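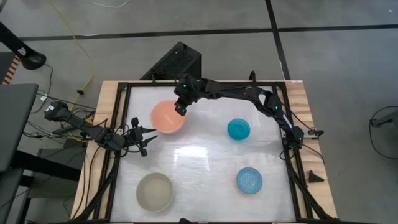 4. Renovación del acabado brillante en mesas de trabajo

Soporte > Manuales > Recubrimientos > Sanurard > Sección 4
Categoría: Mesas y tableros / Guías de aplicación

4.1 Alcance

Esta sección describe la aplicación del recubrimiento bicomponente Sanurard sobre tableros horizontales de uso interior, con o sin cantos de madera. No cubre encimeras con fregadero integrado, superficies verticales ni tableros expuestos a la intemperie. Para estos casos, consulte el manual de la serie Plondero.

El procedimiento es válido para tableros previamente barnizados, lacados o recubiertos con Sanurard. Los tableros encerados o aceitados requieren el decapado indicado en la sección 3.

4.2 Material necesario

- Envase de componente A (resina) y envase de componente B (endurecedor) del mismo lote.
- Recipiente graduado para la mezcla, de fondo plano.
- Espátula de plástico sin rebabas.
- Rodillo de espuma de poro fino y bandeja.
- Lija de grano 300 y taco plano.
- Limpiador desengrasante Kowalchuk o alcohol isopropílico.
- Cinta de enmascarar de borde nítido.
- Paños que no suelten fibra.
- Guantes de nitrilo y gafas de protección.

NOTA: El rodillo no se reutiliza. Prevea uno por capa.

4.3 Condiciones ambientales

La temperatura de la estancia y la del tablero deben ser iguales o superiores a 18 °C durante la aplicación y hasta el final del curado. Mida la temperatura del tablero con un termómetro de contacto; un tablero almacenado en un local sin calefacción puede tardar toda la noche en igualarse con el ambiente. En febrero y en los meses fríos, traslade también los envases al local la tarde anterior.

Cierre ventanas y apague ventiladores antes de abrir los envases. La ventilación se restablece cuando la superficie deja de estar pegajosa al tacto.

PRECAUCIÓN: No acelere el curado con calefactores de aire ni lámparas. Por encima de 37 °C el producto puede formar burbujas y perder nivelación.

4.4 Preparación del tablero

1. Retire todos los objetos de la mesa. Desmonte los accesorios sujetos con mordazas o tornillos y guarde los herrajes.

2. Compruebe la horizontalidad con un nivel en las dos diagonales. Corrija las patas si es necesario. El producto es autonivelante y se acumulará en la parte más baja.

3. Desengrase la superficie con el limpiador Kowalchuk. Aplíquelo siempre sobre el paño, no sobre el tablero. Repita hasta que el paño salga limpio.

4. Lije en seco con grano 300, con pasadas rectas y solapadas. El brillo anterior debe desaparecer por completo. Las zonas que sigan brillando no ofrecerán adherencia.

5. Aspire el polvo y pase un paño ligeramente humedecido en alcohol. Espere 10 minutos.

6. Enmascare los cantos vistos. En tableros con borde de madera, coloque la cinta justo en la junta y presiónela con la uña o con la espátula.

NOTA: Los arañazos que se enganchen en la uña deben rellenarse antes del paso 4 con masilla compatible. El recubrimiento no los oculta.

4.5 Mezcla

1. Vierta el componente A en el recipiente graduado hasta la marca correspondiente a la superficie que va a tratar (tabla de la etiqueta).

2. Añada el componente B en la proporción indicada en el envase. No modifique la proporción para variar el tiempo de trabajo.

3. Remueva despacio durante tres minutos, raspando paredes y fondo.

4. Trasvase la mezcla a la bandeja. No raspe los restos adheridos al recipiente; suelen contener producto mal mezclado.

PRECAUCIÓN: La mezcla genera calor. No deje restos en recipientes altos y estrechos. Extiéndalos en una bandeja y deséchelos una vez endurecidos.

ADVERTENCIA: No utilice para la mezcla recipientes que después vayan a contener alimentos. 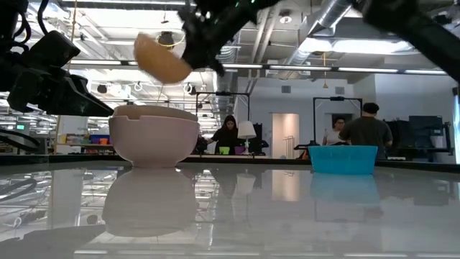
4.6 Aplicación

1. Cargue el rodillo y escúrralo en la bandeja. Extienda el producto en franjas paralelas al lado largo, de un extremo al otro.

2. Cruce las franjas en perpendicular sin volver a cargar el rodillo.

3. Termine con pasadas largas y sin presión, en la misma dirección que las primeras.

4. Observe la superficie a contraluz. Corrija las faltas dentro de los 10 minutos siguientes. Pasado ese tiempo, no toque la capa.

5. Retire la cinta con el producto aún fresco, tirando hacia fuera en ángulo cerrado.

6. Si se requiere una segunda capa, deje endurecer la primera durante 18 horas, matice con grano 300 y repita desde el apartado 4.5.

4.7 Curado y puesta en servicio

Proteja la mesa del polvo con una lámina separada de la superficie. Puede apoyar objetos ligeros a las 37 horas. La resistencia completa a productos químicos y a impactos se alcanza a los 10 días.

Durante ese periodo:

- No arrastre cuencos, cubetas ni otros recipientes; levántelos para cambiarlos de sitio.
- No coloque tapetes de goma o de PVC.
- No limpie con líquidos. Use un paño seco.

4.8 Incidencias

Cráteres o «ojos de pez»: restos de grasa o silicona. Deje curar, lije, desengrase y aplique una capa nueva.

Superficie pegajosa pasadas 37 horas: proporción incorrecta o temperatura insuficiente. Si la temperatura es correcta y no hay mejoría al día siguiente, elimine la capa.

Aspecto de piel de naranja: rodillo de poro grueso o mezcla demasiado avanzada.

Velo blanquecino: humedad durante el endurecimiento. En la mayoría de los casos se elimina con el abrillantador Listuldale, aplicado una vez completado el curado (véase la sección 5).

NOTA: Anote el número de lote de ambos componentes antes de desechar los envases. El servicio técnico lo solicita en toda reclamación.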